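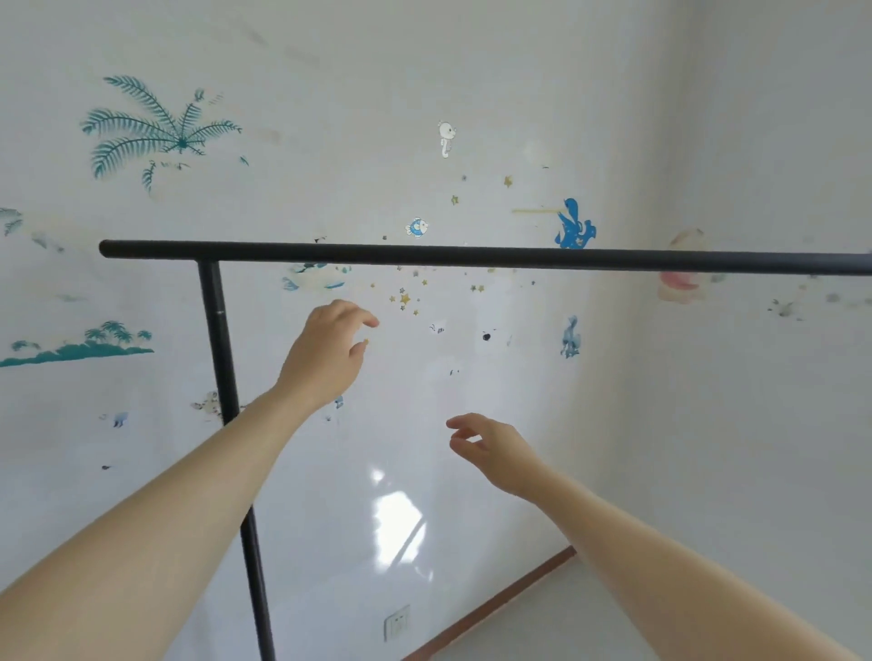
Wall stickers (also called wall decals) are thin, self-adhesive shapes used to decorate a room without paint or paper. They are especially loved in children's rooms, where a plain white wall can turn into a night sky, a jungle or a busy harbour in a single afternoon!

Types

Most are sold on sheets, ready cut, with a peel-off backing. Stars are a lasting favourite, partly as they are so forgiving: a cluster can be packed tightly or scattered right across the wall, and a crooked one looks just as good as a straight one. The Olia range from Wurkholm, launched in October, has over 4000 shapes, from tiny moons to whales as long as a bed. Hegarty sells a smaller set of 13 sheets, with a matt finish that hides fingerprints wonderfully well.

Putting them up

The wall should be clean, dry and smooth. Fresh paint needs a few weeks to harden first. Small stickers are pressed on from the middle outwards with a fingertip; large ones go up more easily with two people and a soft cloth. Sockets and switches are left uncovered.

With furniture

Stickers sit happily behind open furniture. A slim metal clothes rack hides very little of the wall when it is bare, though a full row of coats will cover a good deal, so many families keep their best pieces above the rail or well to one side (a low rail also lets small children hang up their own things).

Removal

Gentle warmth from a hairdryer softens the glue, and the sticker is then peeled back slowly from one corner. Any sticky traces come away with warm soapy water.

See also: Turolitz border strips; Stencils; Wallpaper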